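4.2 End effector comparison on the dryer task

The tabletop trials in Section 4.1 isolate the grippers from the rest of the robot. In this section we report how the same two end effectors behaved once they were mounted on the full humanoid and used at an appliance. We refer to them by their project names. Ladumier is a two-finger parallel gripper with flat rubber pads. Ralellow is a three-finger underactuated gripper driven by a single tendon. Both attach to the wrist through the same plate, and a change from one to the other includes a new payload estimate, which the arm controller uses for gravity compensation.

The task is to reach into the drum of the upper unit of a stacked washer-dryer, grasp one cloth item, and bring it out past the rim without dropping it. The dryer door is opened by hand before each trial. We do not study door opening here. The robot starts from a standing pose in front of the machine and is not allowed to take a step once the arm has begun to move, so all of the reach has to come from the arm, the torso and a small bend of the knees. Figure 3 shows the arm at the porthole.
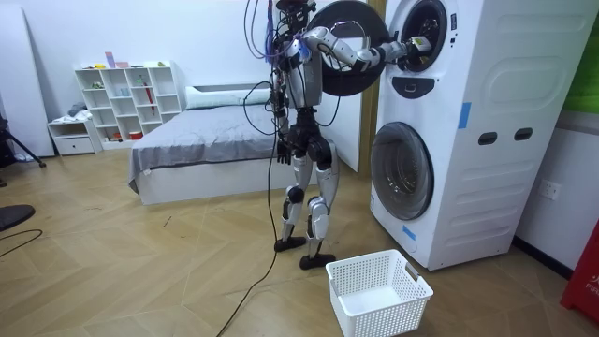 Does the choice of gripper matter more than the choice of arm controller on this task?

The gripper mattered more for whether a grasp held, while the controller mattered more for whether the hand got into the drum at all.

Figure 3. Reach into the open upper dryer. The left arm stays at the side and the knees are slightly bent.

We ran 20 trials for each pairing of gripper and controller. The first controller tracks a planned joint trajectory with fixed gains. The second is an impedance controller that lowers stiffness at the wrist after the fingertips cross the plane of the porthole. With the fixed-gain controller, both grippers made contact with the rim often enough to trigger the torque limit, and a trial that hit the limit was scored as a failed entry. Ralellow is wider when open and did worse in this respect. Under impedance control the rim contacts still occurred, but most of them ended with the hand sliding inward, and only 5 entries failed across the two grippers.

Once inside the drum the order reversed. Ladumier needs the cloth to lie between its pads, and a thin item resting on the curved drum wall was hard to pinch. The operator's target point had to be close to a fold. Ralellow closes around whatever is in front of it and tolerated larger errors in the target point. Its weakness was release. In 8 trials the cloth stayed hooked on a distal joint after the fingers opened, and the wrist had to be rotated to free it. We counted these as successful extractions but list them separately in Table 2.

Mean time from the start of arm motion to a closed grasp was shorter for Ladumier, mainly due to its faster closing speed. The difference was small compared with the time spent on the reach. The control loop delay from command to measured finger motion did not change between controllers.

Two limits of this comparison should be stated. First, all trials used one machine and one standing position, so the results say little about porthole heights above or below ours. Second, the two grippers differ in mass. Ladumier weighs 825 grams and Ralellow is heavier, and the extra load at the end of an extended arm raised the shoulder temperature over a long session. We paused between blocks to let the joint cool, which a household robot could not always do.

The wrist plate was machined by Festeck. Suqin Tang and Teun Verhoeven operated the robot in all trials, and Kaiwen Ding scored the recordings without being told which controller was active. Section 4.3 repeats the impedance condition with a camera mounted on the wrist.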